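The Town That Repairs Its Own Clocks

When I moved to Rinedier, the first thing I noticed was that no two clocks were in agreement. The one at the station was four minutes in front of the church. The church was behind the school. My neighbor, Pylyp Ostapchuk, told me not to worry. "You choose one clock and you stay with it," he said. He had chosen the church when he was a boy and he was late for the train all his life.

Rinedier has 1,542 inhabitants and 11 public clocks, and for a long time most of them were made in the same place. The Hrynyshyn workshop stood behind the market, in a brick building which is now a dentist. At its best time it employed nine people. They made tower clocks for villages in the whole valley, and each movement got a number stamped in the back plate. The last number is 802. It hangs in the town hall of Stasta, across the river, and it still strikes the hour, although a little flat.

Tsutomu Honda came here to see number 802 and he did not leave. He had learned watch repair from his uncle, and small things were his habit. The first time he climbed the church tower he brought tweezers. He laughs about this now. A tower clock wants a hammer, a bucket of grease and good knees.

I went up with him on a morning in August. The stairs are narrow and the pigeons have made their opinion known on each of them. At the top the movement sits in an iron cage as big as a bed, and the noise is slower than I expected. Honda put his hand flat on the cage and waited. He does this always before he opens anything. Then he wiped the old grease from the third wheel with a piece of shirt and showed me a tooth which was worn on one side only. Somebody had hung the weight wrong, he said, maybe before the war.

New wheels are the expensive part. The old Hrynyshyn men cut theirs by hand from drawings, and many of the drawings were burned for heating in a bad winter. Honda measures what is left and draws again. One wheel can take him all of a month, and the town pays him for two in a year.

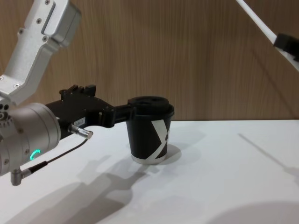
A gripper mounted at the wrist of a robot arm, with a green light glowing on the joint.

The school clock is next. The teachers would like it to be correct, the children less. Ostapchuk is against the whole repair. If the church is put right, he says, he must learn a new time at his age, and he asked Honda to leave at least two minutes of the mistake inside. Honda told him he would think about it.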